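Support > Assembly trainers > Drives and bays
Tags: practice board, drive caddy, reseating, bench setup
400 views · 2 followers

Drive will not sit level in blue caddy on practice motherboard

Status: Solved

Product: Vivton practice board (grey moulded motherboard), fixed to ribbed wall panel
Reported by: Gramov training room

Original report

We have a Vivton practice board up on the slatted panel at the end of the bench. It is used for teaching people to fit and remove parts before they are let loose on a proper computer. Everything on it has been fine since May apart from the hard drive.

When the drive is pushed into its blue caddy and the caddy is put back on the top edge of the board, it goes in on one side and stays proud on the other. If you press the high side down, the low side lifts. Trainees have started leaning on it, and I would like to stop that before something snaps.

The drive is an old one that no longer holds anything. It was in the same caddy last term and fitted then. The caddy was taken off when we moved the board from the old room, and I think the trouble started at that point, but I was not there for the move.

Already tried:
- took the drive out and put it back in, several times
- swapped in another drive of the same size, no change
- wiped dust out of the caddy
- checked for a broken tab on the caddy, none found

Reply from Nisia support

Thanks for the details. We look after the Vivton boards now, so you are in the right place.

If a second drive does the same thing, the drive can be ruled out. The two usual causes are a caddy fitted the wrong way round and a board that has been pulled slightly out of shape by its fixings. A board bolted too tightly to an uneven panel can bend by a small amount, and the caddy is the first part to show it.

Please do the following in order and tell us where it stops working.

1. Take the caddy off with the drive still in it. Release one end first, then the other. Do not pull on the drive.

2. Put the empty caddy on the board. If it sits level without the drive, go to step 3. If it does not, go to step 4.

3. Slide the drive in until it stops. The connector edge should end up facing upwards. Go to step 5.

4. Slacken the fixings that hold the board to the panel by half a turn each, then try the empty caddy again. Do not take them out. If it still does not sit level, turn the caddy round and try once more.

5. Fit the left end of the caddy and then press the right end until it clips. Both ends should go home with thumb pressure.

Update from Gramov training room

Went through the list this morning.

Step 1, fine. Step 2, the empty caddy rocked, so I went to step 4. Slackening the fixings made it better but it still would not clip on the right. I turned the caddy round and it went straight on. So it looks as if we had both faults.

Step 3 and step 5 done after that. The left tab now sticks out past the plate and the right end is clipped.
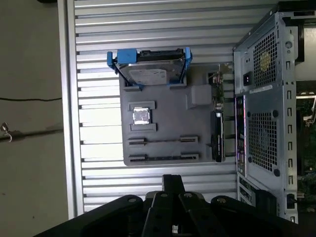
Further questions from the same user

1. Is the left tab meant to stick out like that? It is easy to catch with a sleeve.

2. How tight should the board fixings be when I do them up again?

3. We keep a tower next to the board with its back facing out, so that people can compare the ports and the power socket with what they are learning. Is there any harm in having it that close?

Reply from Nisia support

Thank you, that is fitted correctly.

On the tab: yes, it is meant to project. It is the part you hold to release the caddy. With the caddy the wrong way round that end lands on the side that clips, and you get the rocking you described.

On the fixings: finger tight, then a quarter turn. If the caddy starts to rock again after that, back them off. We have seen the same thing on Mac Suibhne wall panels, where the ribs leave the board resting on fewer points.

On the tower: no harm. Leave yourself enough space to get a hand to the right side of the board, or people will pull at the parts there from an angle. If the tower is only for looking at, keep it unplugged.

The caddy is rated for 1,000 insertions. In a training room that goes quicker than you would think, so check the clip end for whitening in the plastic every term. Spares are on the parts list under the drive section.

Update from Gramov training room

Fixings done up as described. Took the caddy off and put it back ten times and it clipped each time. I have put a strip of tape on the back of the left end so it goes on the right way after cleaning. Ordered one spare. Happy for this to be closed.

Ticket closed by Nisia support. Resolution: caddy reversed, board fixings overtightened.

14 people found this helpful · 3 comments · Share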